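How do I get the musty smell out of a surplus camo shelter cloth?

Posted by Kristýna Matoušek

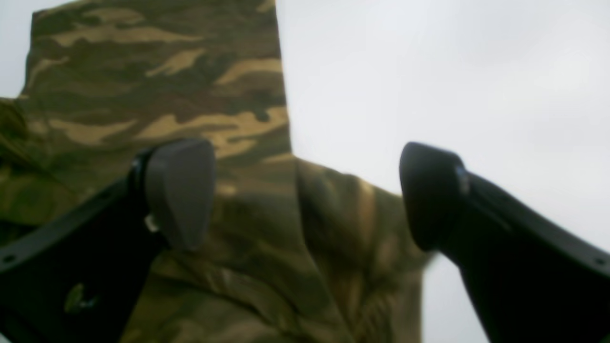 So I got hooked on the idea of sewing my own tarp bag and a couple of stuff sacks out of old camouflage cloth (my brother has a Sirnley pack I'm totally jealous of), and I went and bought a big piece from a surplus seller for 9 dollars. Great price! The trouble is the smell. It's like a basement that had a dog living in it. I've run it through the washer twice with regular detergent and the smell comes right back as soon as it's dry.

I'd love to fix this before I cut into it, but I'm scared of fading the print any more. The seller had no idea what the fiber is. Can I use bleach? Is vinegar safe? And do I need to worry about some kind of waterproof coating? I have a top loader and a bathtub, and that's the whole setup.

hemlock_and_thread

No bleach!! You'll end up with orange blotches and weak spots. I did that to a jacket in 2000 and I'm still mad about it.

What works for me is a long soak. Fill the tub with cool water, add two cups of plain white vinegar, push the cloth under and leave it for 60 minutes. Drain, rinse until the water runs clear, then wash it with half the detergent you'd normally use. Too much soap hangs on to smells (I learned that one from my gym towels). Then get it outside on a line, with a breeze if you can, and leave it until it's bone dry. Mine needed two rounds, a week apart.

Turn the printed side in if you're drying in full sun and the color matters to you.

Ľubomír Ševčík

Vinegar is fine, but check for a coating first. Drip some water on both sides. If it beads up on one side and that side feels slick or a little sticky, the coating may be breaking down, and then the smell is the coating and no wash will fix it. I had a poncho like that. I tried everything, gave up, and used it under the firewood.

If it just soaks in, go ahead with the soak.

packrat9

febreze and a dryer sheet lol. or just buy new cloth, it's not that much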